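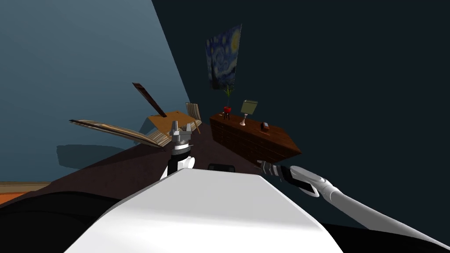
图1 室内渲染图,木质抽屉柜一侧

居住环境评价 第四讲讲义
材料、氛围与“温暖感”:证据到底有多少
2025年10月13日

一、先把说法摆出来

装修杂志、卖场导购和相当一部分论文都在重复同一句话:天然材料让人放松。木头是暖的,石头是稳重的,金属是冷的。这句话流传得太久,大家已经懒得问它从哪里来。今天这一讲就问这个。

请注意它至少包含三个不同的主张。第一,人在有木材的房间里,自己报告的心情更好。第二,人在这样的房间里,心率、皮电之类的生理指标有变化。第三,长期住在这样的房间里,人会更健康。第一个主张有一些材料支持,第二个主张的材料互相打架,第三个主张基本上靠前两个主张的惯性往前滑。阅读文献时,请在页边标出作者正在讲哪一个。多数综述在引言里讲第一个,到了结论就悄悄换成第三个。

二、“暖”是什么意思

物理上,手摸木头觉得暖,摸瓷砖觉得凉,这件事与导热有关,不需要任何心理学。两块材料温度相同,手的热量流走的快慢不同,触感就不同。

视觉上的“暖”是另一回事。问卷里常见的七级量表,一端写“冷”,一端写“暖”,受访者看一张房间图片,圈一个数字。他圈的是颜色?是触感的联想?是“这房间像我外婆家”?量表分不出来。研究者把三种意思加在一起求平均,得到一个保留两位小数的数,然后讨论小数点后第二位的差异。我对这种讨论没有耐心。

还有翻译的问题。英文问卷里的cosy译成“温馨”,译成“舒适”,译成“惬意”,得分都会变。同一份量表的两个中文版本,各自声称信度良好。信度良好只说明人们回答得前后一致,人们完全可以一致地误解一道题。

三、案例:Hurnstead问卷

课前发的材料是Hurnstead住宅问卷的摘要。样本2,316人,看上去很体面。摘要里最常被引用的一句是:“偏好木质家具的受访者,对住所的满意程度更高。”

请从下面几个方向去读它。

样本从哪里来。附录第二页写明,问卷链接放在家具品牌Brinilholm的会员邮件里。愿意打开家具品牌邮件、又愿意填完整份问卷的人,和一般住户恐怕很不一样。样本再大也补不了这个缺口,只会让置信区间变窄,让错误的数显得更可靠。

谁的满意程度。偏好木质家具的人,是否恰好也是买得起木质家具的人?问卷收集了收入,正文却没有按收入分组报告。附录里有一张分组表,最高收入组与最低收入组放在一起比较时,木质偏好的效应几乎消失。作者对这张表只写了半句话:“趋势仍然存在。”请同学们自己看表,决定“趋势”二字用得是否合适。

偏好与拥有。问的是“您偏好哪种材料的家具”,讨论部分写的却是“木质家具带来的满意”。喜欢一样东西和家里有这样东西,中间隔着房东、预算和搬家次数。

时间方向。就算满意与木质家具同时出现,也可能是对房子满意的人更愿意花钱添置家具。一次性的问卷看不出先后。

去年有同学在作业里替作者辩护,说“这毕竟是探索性研究”。可以。那么结论也应当用探索性的语气来写,摘要第一句就不该出现“证实”。

四、案例:Fankhauser实验

这是一份实验报告,规模小,写得比前一份诚实。参加者40人,随机分到两个房间,一间木饰面,一间白墙,各坐27分钟,其间完成校对任务。测量心率和自评疲劳。

优点:随机分组;任务相同;作者报告了没有显著差异的指标。

疑点:木饰面的那间朝南,白墙的那间朝走廊。作者在局限部分承认光照没有控制,随后在结论里继续把差异归给木材。局限部分写得再坦率,如果结论不受它约束,坦率也就只是礼貌。另外,木饰面房间有气味。参加者一进门就闻得到,很容易猜出实验在测什么。想让参加者不知情,在这类研究里本来就很难,可以体谅,但不能当作已经做到。

自评疲劳有差异,心率没有差异。报告标题写的是“木质环境缓解疲劳”。请试着给这份报告重拟一个标题,字数不限,要求作者的数据撑得住。

五、图片刺激的老问题

这一领域大约九成的结论来自看图,理由很实际:请人看图便宜,请人住进去很贵。用图片代替房间,等于假定看图的反应与身处其中的反应一致,检验过这个假定的研究少得可怜。 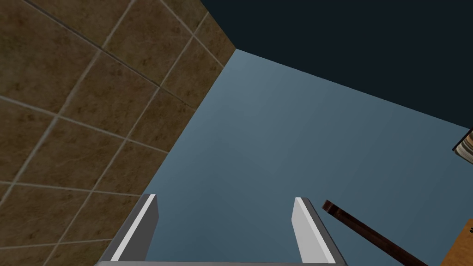 图2 棕色方砖墙面,浅灰填缝

图片刺激的麻烦首先在于,受访者评的往往是取景,研究者记录的却是材料。视角一斜,同样的墙面会给人拥挤或不安的印象,这一部分反应随后就被算到材料头上。图2的砖是方砖,在画面上却成了一格格歪斜的平行四边形,靠上的大些,往左下越来越小、越来越挤。我们都知道砖没有变形,视觉系统会自动更正;可是“更正了形状”不等于“更正了感受”,后者没有人替受访者担保。再看表面:深浅不匀的棕色,带斑点和细纹,很像石材。如果问卷把它归入“瓷砖”,受访者心里想的却是“石头”,那么他打的分应当记在哪种材料名下?Ellov图库把这类图统一归入“人造饰面”,而好几篇论文直接沿用了图库的标签,没有做过任何预测试。

预测试并不难做。把图片给一小批不参加正式实验的人看,请他们用自己的话写出“墙是什么做的”。答案若是五花八门,这张图就不能用来代表某一种材料。做完这一步,有些研究恐怕要扔掉一半图片,这大概也解释了为什么做的人少。

照片与渲染图混用也要当心。渲染图里光源可以随便放,房间可以没有使用痕迹;照片里往往有插座、旧物和窗外的阴天。把木质房间的照片和瓷砖房间的渲染图放在一组里比较,比的究竟是什么,作者应当说清楚。我读到的论文里,说清楚的是少数。

六、反过来的怀疑

怀疑也要有限度。有同学每次作业都写“样本太小,不可信”,这句话放在任何论文后面都成立,所以没有信息量。合格的质疑应当指出:哪一个替代解释,会怎样改变结果,现有数据里哪一处能够检验它。

例如对Fankhauser实验,可以这样写:“若差异来自光照,则阴天参加实验的人两组差异应当更小。报告附有每次实验的日期,可以对照天气记录检查。”这样的质疑,作者没法用一句“我们同意今后需要更多研究”打发掉。

也不要因为证据薄弱,就断定效应不存在。木头让人心情好一点,我个人觉得很可能是真的。我不同意的是有人拿“很可能”去卖地板,去写学校的建设标准。四月的研讨课上Shirley McKinnon与我争过这一点,她认为规范本来就要在证据不足时做决定,等不起。这个反驳有力,我至今没有满意的答案。只能说,在证据不足时做决定的人,应当把“证据不足”写进文件里,方便后来的人修改。

七、术语提醒

“天然材料”:刷了三层漆的木板算不算?各篇论文自行其是。引用时请照抄原文定义,没有定义的,注明“未定义”。

“亲生物设计”:使用范围已经大到可以包括一幅印着树叶的窗帘。除非讨论这个词本身,作业里请改用具体说法。

“显著”:统计意义上的显著与日常说的显著,请用不同的词。七级量表上0.1分的差异,在大样本里照样可以统计显著,住在里面的人未必察觉。

八、作业

任选一篇用图片作刺激材料的居住环境论文,写一份两页以内的评议。须包括:作者用了哪些图,来源是什么;图片中除材料以外还有哪些东西在变;作者的标题是否超出数据;一个可检验的替代解释。

请附上原文中的图片页。若论文没有刊出刺激图片,而附录和网站上也找不到,请在评议第一段写明,并说明在看不到图片的情况下你还愿意接受哪些结论。

迟交按课程说明处理。评议不必写得客气,但每一处批评都要给出页码。

下一讲:噪声投诉数据。请先读Hurnstead问卷附录的第三部分,特别是关于“邻居”一词如何界定的脚注。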